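Progress Report to the Myklebust Fund
Nokidcombe Household Reuse and Repair Program
Submitted Thu 19 November
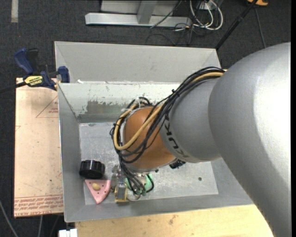 The period covered by this report runs from the start of May to the end of October. It was the first full period in which both sites, Nokidcombe and Edton, were open to residents on a regular schedule. The report follows the headings set out in the grant agreement. Financial tables have been sent separately.

1. Opening hours and staffing

The Nokidcombe shop is open four days a week and the Edton shop is open two. The agreement called for a third day at Edton by the end of the summer. This has not been achieved. The position of assistant manager was advertised twice, and the candidate selected in the second round withdrew before signing. Ragnvald Magnusson has covered the Edton shop in addition to his regular duties at Nokidcombe, an arrangement that cannot continue past the winter. The position has been advertised again with a shorter list of required qualifications and a slightly higher wage, which can be met within the existing staff budget.

2. Furniture and household goods

Residents brought in over 300 pieces of furniture during the period. Beds and sofas without a fire safety label were turned away at the door, as required by our insurance. We underestimated how many visits would end this way, and several residents had rented a van for the purpose. A notice about labels now appears on the booking page and is read out to anyone who books by telephone.

Tables, bookcases and dining chairs sell quickly. Large wardrobes do not, and they take up floor space that is needed for other things. Since September the shops have accepted wardrobes only when they can be taken apart and carried by two people.

3. Repair evenings

Repair evenings were held at Nokidcombe throughout the period, with a break in July. Residents brought in 124 items, mostly lamps, toasters, vacuum cleaners and clothing. Of these, 37 could not be repaired, in most cases for lack of a spare part. Clothing repair was added at the request of residents and now has its own table and sewing machine. The waiting list for it is longer than we would like.

Repair evenings at Edton have not started. The room intended for them has only one usable electrical circuit, and the landlord has agreed to improve the wiring but has not given a date. Frøydis Rustad is in contact with the landlord and will report to the Fund as soon as a date is known.

4. Reduced prices for referred households

Households referred by the Cludwood advice office pay half the marked price. Referrals were slow at first -- the paper form had to be signed in person and brought to the shop -- and improved once the office began sending its letters by e-mail. Some families have asked whether delivery could be included. At present it is not. A small delivery charge, waived for referred households, is under discussion and would require a change to the transport budget.

5. Changes requested

We ask the Fund to approve two changes. The first is to move the deadline for the third opening day at Edton to the end of May. The second is to allow the unspent part of the equipment budget to be used for shelving at Nokidcombe, where small goods are still displayed on borrowed tables. Neither change affects the total amount of the grant.

The next report will cover the winter months and will include the results of the customer survey now being prepared. Questions about this report may be addressed to Frøydis Rustad, Program Manager.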